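# Clondo Drinks and Pantry Sorting Room – Progress Report

2025-05-22
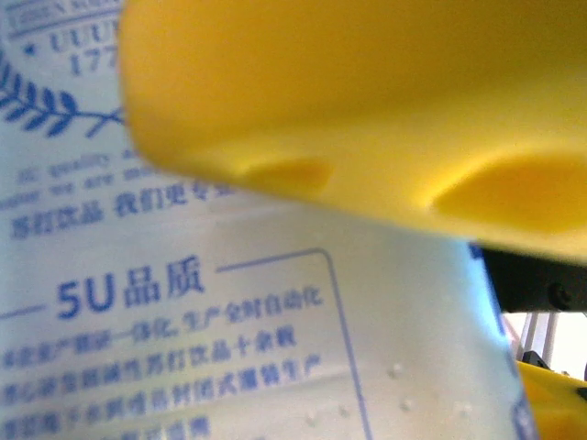 *Plastic drink bottle with blue printing, sorting room.*

## Where the work is up to

The grant covers two things: setting up the sorting room at Clondo, and getting bottled drinks and dry goods out of mixed boxes and onto shelves by type. The room has been in use since January. Drinks were done first as they took up the most floor space and were the hardest to find when an order came in.

To the end of this reporting period we have sorted and shelved 2,793 bottles. Plastic drink bottles make up most of that number. Glass is handled separately and is not included.

## Drinks

Bottles are now sorted by contents and size, then by best-before date. The oldest stock goes to the front. Labels are turned to face out so that pickers can read them without lifting anything. This was slow to begin with and we had to redo the first bay after finding that still and sparkling water had been mixed.

Clear bottles with similar blue labels remain the main source of picking errors. We have put a shelf card under each product with its name in large print, and placed the two most alike products in different bays. We will check the returns sheet next quarter to see if the errors have come down.

Any bottle with a broken seal, a split or an unreadable date is set aside. Those are emptied at the sink, rinsed and put in the container refund bags. Caps are collected in a separate tub.

## Shelving and supplies

The shelving from Sistex arrived in two deliveries. The second was short one set of brackets, which were sent on at no charge. All bays are now up and fixed to the wall. The bottom shelves hold the larger bottles and full cartons, and nothing heavier than a small bottle goes above shoulder height.

We bought 57 stackable crates from Ukano. They fit the shelves well, but the handles are stiff and the lids were not worth the extra cost. We would order them without lids next time.

## Dry goods

Dry goods are behind schedule. Tins and packets have been separated, but most packets are still in their original boxes along the back wall. Part of the delay came from the Paredes store closing and sending its remaining stock to us earlier than planned. That stock has been checked in – it has not been shelved.

## Budget

Spending on shelving is complete. The crates came in slightly under the quoted price and we would like to put the difference towards a second trolley, as the current one is shared with the loading area and is often not available. We ask that you confirm this change in writing before we order.

## Next period

- Finish shelving packets and tins
- Move the Paredes stock off the floor
- Review picking errors for bottled drinks
- Replace handwritten shelf cards with printed ones
- Do a full date check of all drinks

The two remaining payments under the agreement are not affected by the delay to dry goods. A stock list by product can be sent on request.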